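How a Robot Learns to Fold

Grirnstead Science Pages for Young Readers

What is an example?
A folding robot does not start out knowing what a sleeve is. It has to be shown. One complete showing, from start to finish, is called an example. The learning system compares many examples and looks for what they have in common.

Who makes the examples?
People do. In the Rokier project, a person holds 2 grippers, one in each hand. A gripper is a tool with jaws that open and close. The person does the chore using only the jaws, the same way a robot would have to. Cloth is a hard subject. It sags, twists and bunches up, and it almost never lands in the same shape again.

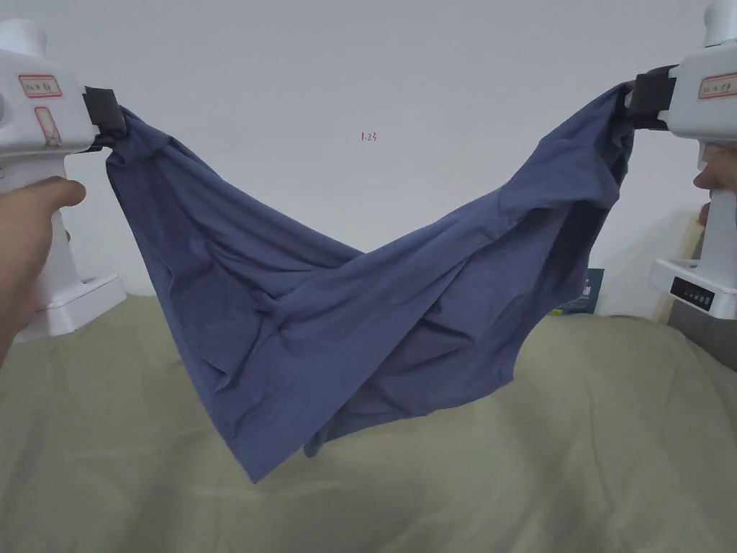 What gets saved?
Each example is stored as video, together with a record of how the grippers moved and when the jaws closed. A good example lasts 55 seconds or less. Longer ones are checked by hand.

Why so many?
A system that has seen one shirt may fail on the next. The Rokier set has 100 examples for each of 13 kinds of clothing. Some are slow. Some include a dropped corner that is picked up again, and these are kept, so the system can learn how to recover from a mistake.

Words to know
Gripper: a tool that holds things between jaws.
Data: saved information.
Training: the stage when the system studies its examples.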